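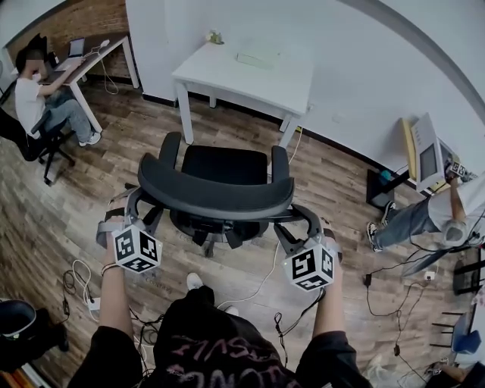 Jhair Huanca wanted to know, before any of us had put our bags down, whether a chair with a mesh back really lasts as long as one with a foam back, or whether the makers only say so. He had two of them sagging at home. The answer took most of the morning and came in parts, so I will give the visit in the order it happened.

Pludomau opened its seating and workspace rooms to visitors on 31 Jan 2020. The firm assembles and refurbishes office chairs for the trade and sells a small range of desks and tables under the Molum name. Entry was free but had to be booked, and groups were kept to six. Ours was taken round by Hinata Katayama, who has charge of the trial rooms and answered most questions with a measurement.

The trial rooms come first on the route. They are fitted out as plain offices with white walls and a wood-look floor, and people work in them at ordinary desks while chairs are moved about, adjusted and sat in. The floor is laminate in warm brown planks. Katayama said it was chosen for the casters. Laminate shows wear from a hard caster sooner than carpet does, and a chair that marks it will be sent back by customers with similar floors. Two caster types are stocked: a hard nylon wheel for carpet and a wheel with a soft tread for hard floors. Most complaints about scratched floors come down to the first being used where the second was needed. A full set of five can be swapped in a few minutes, as the stems are a push fit. She did one while talking. The old caster came out with a flat lever and the new one went in with the heel of the hand.

The black mesh task chair is the model they get asked about most. The backrest is curved, with a wide rounded top edge, and the seat is a black padded one. That combination is common across the trade. A mesh seat is cooler, but the front edge of its frame can press on the thigh, and padding avoids this. The armrest supports are grey and the rest is black, so a scuffed arm can be replaced from stock without matching a colour.

On moving a chair there was more to say than I had expected. Katayama's advice was to stand behind it and take the backrest by both sides, at the same height, and push level. Pulling by one armrest twists the bracket, and after a year or two the arm rocks. Lifting by the top of the mesh stretches the edge where it is fixed to the frame. If the chair has to be carried, one hand goes under the seat at the front and the other on the upright behind.

To return to Huanca's question: the mesh itself seldom fails. It loses tension slowly, mostly in the lower third, and the user notices it as a loss of support at the small of the back. Foam fails differently, by going flat, and it goes flat in the seat well before the back. Pludomau's own refurbishing records, which were on a clipboard by the door, listed 328 task chairs taken in since August. Of those, 64 needed a new back. The rest had gas lifts, arms, casters or seat pads replaced. Huanca's two chairs, from his description, probably want new seat pads and nothing else. He seemed a little disappointed.

The tables take up less time. The white rectangular one on four thin legs is the simplest thing in the range, and is meant to go against a wall as a side surface. I leaned on a corner and it moved slightly. Placed against the wall it is steady enough for papers and small items. For typing all day I would choose something heavier, and they do sell a desk with a wooden top and white legs which felt firmer under the hand. It has no modesty panel and no drawer. There is a drawer unit on wheels as an extra, priced separately.

Cables were the weak point of the desks. None of the models I looked at has a tray as standard, so leads hang from the back edge to the floor and gather wherever the power strip is. A clip-on tray made by Iltent is offered at extra cost. It holds a strip and its plugs off the floor and fixes with two screws. I asked why it was not included, and was told that half the customers have their own arrangement. That may be so, but casters and loose leads do not mix, and I would count the tray as part of the price of the desk.

After the trial rooms we were shown the workshop, which is a single long bay with benches down one side. Gas lifts are pressed out on a Sasaki press at the far end. The lift is the one part they ask customers not to change at home. Seat pads are re-covered by hand, and the staples are pulled one at a time, which is slow – the fitter on that bench said it was the longest job in the building. The stores behind hold 3000 casters in shallow bins, sorted by stem diameter. Visitors are allowed to bring one in to be matched, and a man in our group had done so. His was an older stem size and there were none left.

A few practical points. The building is on one level and the doors are wide. There is seating throughout, naturally, and visitors may try anything without a tag on it. Chairs with a tag are waiting for collection. Tea was provided in the corridor but there is nowhere to eat. The visit took two hours including the workshop, and photographs were allowed except at the press.

Spare casters, arm pads and seat pads can be bought at the desk on the way out. I came away with a set of soft-tread casters for my own chair, which fitted first time.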